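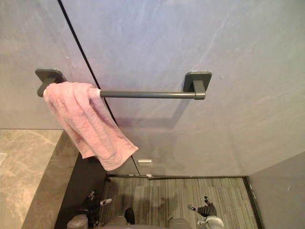

Taking the waters at Wakancombe

The first bathers at Wakancombe paid a penny and brought their own soap. That was in 1922, when the shire sank a bore looking for stock water and got something too hot and too salty for sheep. A shearing contractor put up a tin shed over the overflow, and the town has had a bathhouse of one kind or another ever since.

The present building opened in February after a long closure. It has 12 private rooms, a shared pool and a small kiosk selling pies and tea. A towel costs extra unless you bring one from home, and most locals do.

Ronja Kvam manages the place. She grew up on Orkmont Road, two streets back, and learned to swim in the old concrete pool.

“People thought we'd turn it into a day spa with cucumber water,” she says. “The shire wanted that for a while. But our regulars are farmers with crook knees. They want a hot soak and somewhere to park the ute.”

The bore goes down 245 metres. Minerals furred up the old pipes so badly that the plumbers from Kuken cut them out in sections and carted them to the tip. The replacements can be flushed overnight, and the pool now closes on Wednesday mornings for cleaning.

Pei-shan Huang drives in from Cao most weekends with her mother, who prefers the private rooms. They book the earliest session, at 6 am, and have breakfast at the bakery afterwards.

“Mum says the water smells like eggs,” Huang says. “She still won't get out until they knock.”

Sessions run for 40 minutes. Bookings are taken by phone or at the front counter.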